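Speaker notes: Can the machine take out the trash yet?
Talk by Themis Christodoulou, spring meetup, April
Slot is 7:15 pm, questions after. Water on the lectern. Laser pointer is dead, use the mouse.

OPENING (no slide)

Hi everybody, thanks for coming out. I want to start with a show of hands. Who here owns a robot vacuum? OK, keep your hand up if you've ever had to rescue it from under the couch. Right, same hands! That's pretty much my talk, so if you need to catch a train you can go now.

(Wait for the laugh. If no laugh, go straight to the floor story.)

SLIDE 1: The floor story

I used to work at Stuler, the parts shop out by the freeway, and my first job there was sweeping. You sweep up, you carry the dustpan over, you tip it into a bin, you go get the next pile. I was sixteen and I was bad at it. My boss showed me twice and then I was fine. Two lessons, and I could do it with any pan and any bin in the building, including the bin with the broken lid.

So when people ask me if machines can do chores yet, I always want to know which part of the chore they mean. Driving around a flat floor and sucking up dust, sure, we've had that for years. Picking up the dustpan is another story.

SLIDE 2: List of chores, the long one

I went through my own house and our break room and wrote down every little job I could think of. I got to 119 before my wife took the pen away. Wiping, folding, loading, unloading, finding the lid that goes with the tub. Don't read the list out! Just let it scroll and pick on somebody in the front row: which one of these would you hand over first? (It's always laundry. Last time it was litter box.)

Then ask which of them need two hands. Most of the list goes yellow. Pause there.

SLIDE 3: The dustpan

OK, so let's slow way down on one job. Tipping a pan into a basket. You do it without thinking, while you're on the phone, while you're mad at somebody.

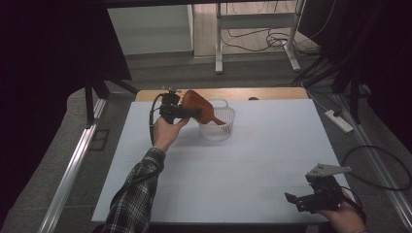
Slide 3. Dustpan over the basket, hand-held grippers.

Look at where the tip of the pan is, just over the rim. Then think about what your wrist is doing when you're in that spot. You've got a flat thing held at a slant, and you need to be far enough in that the crumbs land inside, but you don't want to lean on the basket, and a little basket like that is going to tip if you shove it. How far do you tilt? Well, it depends what's in the pan. Sand goes early. Wet paper towel doesn't go at all until you bang it.

(Do the wrist thing with the real dustpan from the bag. Remember to bring the bag.)

And there's a person's hand doing the steering on this slide, so all the smart stuff about when and how much is still coming from a human. Those jaws only have to hold on. I find that a really helpful way to split it up: holding on is one problem, knowing what to do next is a much bigger one. We're decent at the first. We're getting somewhere on the second, on a good day, with a clean table.

SLIDE 4: Our numbers at Namemar

At Namemar we set up a tipping job on a bench arm, dried beans into a bin. We ran it 261 times over the winter. It got all the beans in on 89 of those. I was thrilled, by the way! My mother was not. She said if I'd cleaned the kitchen like that I'd still be grounded.

Most of the misses were spills at the edge, tilting too soon. A few times it missed the pan handle and just carried on with the whole motion anyway, very confident, nothing in its grip. If there's time, act this one out.

SLIDE 5: Shop floor

Shops are easier than kitchens, and I'll fight anyone on this. You can bolt the bin down. You can buy one kind of dustpan and throw out the rest. The folks at Arriaga painted a square where the cart goes and got more out of that paint than out of a new camera. Try painting a square on your kitchen floor and see how long your family respects it.

Mention Dunov here, they're hiring techs, cards are by the door.

SLIDE 6: So, yet?

My answer: one chore, in one spot, with someone nearby, yes. The whole list, no, and I wouldn't sell your broom. Ask me again next April.

Questions. Repeat each one into the mic, the back row can't hear. If somebody asks about price, send them to the Dunov table.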